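Haltside Kitchen Chores – README

Version of Sunday, April 23, 2023

What is in this package

Haltside is a set of 379 simulated episodes of one robot arm doing small chores in a home kitchen. We made it because we wanted a plain answer to a plain question: can a machine clear up after dinner yet? Our short answer is no, but it can do some parts of it, and we think the parts are interesting to look at one by one.

There are 11 chores in the set. Most of them take place at the counter and the sink: bring a dish to the basin, take it out again, put it on the drainboard, move a pan away from the edge. A few use the cabinets. The chores were written by people who wash dishes every day, and the wording of the instructions was left as they wrote it, with small corrections of spelling.

How the episodes were made

All episodes were recorded in simulation, with a person steering the arm. Each episode has a limit of 600 steps. If the chore was not finished at this limit, the episode was kept and marked as "open". We did not remove clumsy episodes. A person who is learning to steer the arm makes many of the same mistakes that a trained policy makes later, and these mistakes are useful.
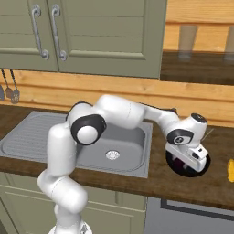

The most difficult moment is nearly always the grasp. To move the arm over the counter is easy, and to let go of an object is also easy if the place is flat. But flat and round dishes give few places for the fingers to hold, and the gripper itself hides the object from the camera when it comes near. Our baseline policy, Fletier, often closes the fingers a little too early and then carries nothing to the sink with great care. We count this as a failure, also when the path was good.

Folders

episodes – one file for each episode, with joint positions, gripper state and images
chores – the text of the instructions
splits – 3 lists, for training, validation and test
labels – "done", "open" or "dropped"

The folder called mundska in older copies is the same as labels. Please use the new name.

Known problems

There is no real water in the simulation, so "rinse the bowl" means only to hold it under the tap for a short time. Dishes do not become dirty or clean. Glasses can not break, and a policy that learned here may be too rough for a real shelf.

The Châu split, with different lighting and moved objects, is not finished and is not part of this version. Do not report results on it, even if you have an early copy.

Use

Free for research and teaching. If you find a wrong label, please send us the episode number and the label that you think is right.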